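8/12/20

Back on the rent supplement model. Salma wants the Urnthorpe households rerun with the taper at 45 cents on the dollar, having asked for it without the taper on Monday's theory that tapers confuse people. They do. They confuse me, and I wrote this one.

First pass: 179 households lose the supplement entirely, which would be news to them. Traced it to the child benefit being counted as income 2 times. Brahim says the old spreadsheet did this as well, so at least we are consistent.

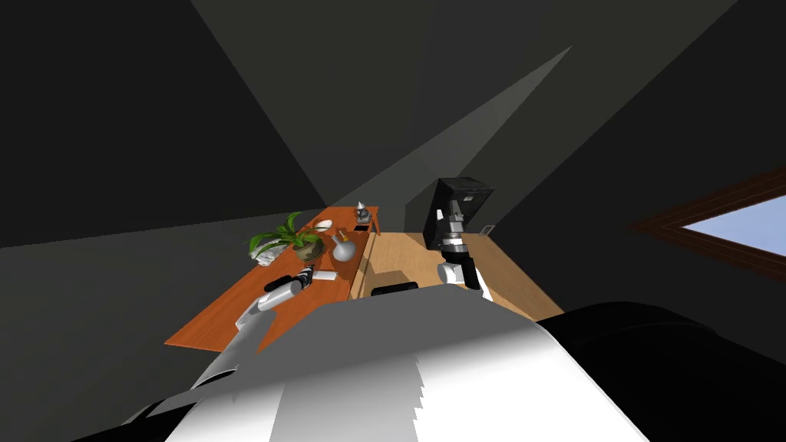

Sim view, left gripper over the table by the small white object.

Fixed the double count, reran. Losses now look sane, except for pensioners who share a house with a grown child. The rules say "couple or dependent" and the child is neither. Mio reads that as two claims, Rania as one. The ministry's guidance manages to agree with both.

To do: ask Samah how the Slaoui office handles shared leases. Do not send Salma the first table. Rename "final_final".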